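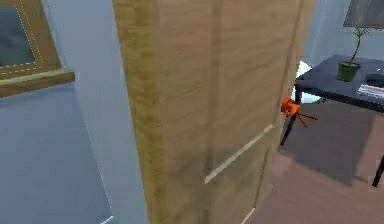

Evano Closet Words: a word list for storage furniture

Welcome, and thank you for stopping by! Evano is a small list of the words people use for the furniture they keep their clothes and dishes in. It has 1000 entries so far, gathered from old sale listings, moving checklists and a great many letters from patient readers who wanted us to know that their grandmother never once said "armoire."

What's in it

The list comes as 4 plain text files, one each for wardrobes, cupboards, dressers and fittings (hinges, handles, knobs and the like). Each line gives the word, the meaning, the region where we heard it, and a note if somebody argued with us. The Coltberg entries are the fullest, while the Toltska ones are still pretty thin, and we'd dearly love more of them.

Spelling

We kept whatever spelling the source used, even when it made us wince a little. If a word turns up in 2 spellings, both are listed and each one points to the other. Plurals are left out unless they're odd.
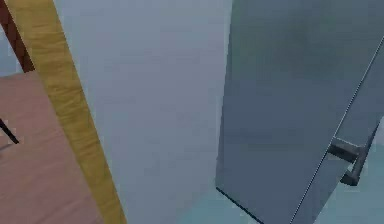
Handle, bracket style. See "pull" in the fittings file.

Known gaps

Words for built-in closets are patchy, and the Le Roux sale listings (lovely as they are) lean heavily toward expensive pieces, so everyday kitchen words are scarcer than they ought to be. Some region tags are just our best guess and end in a question mark.

Changes

January 2019: fittings split off into a file of their own, duplicate entries for "chifforobe" merged.
Planned for February: a cleanup of the dresser file, which has the messiest notes of the lot.

Using it

Take it, share it, print it out and scribble on it! A mention of Evano is always nice to see. Corrections are welcome at any time, and it helps a lot if you tell us where you grew up hearing the word.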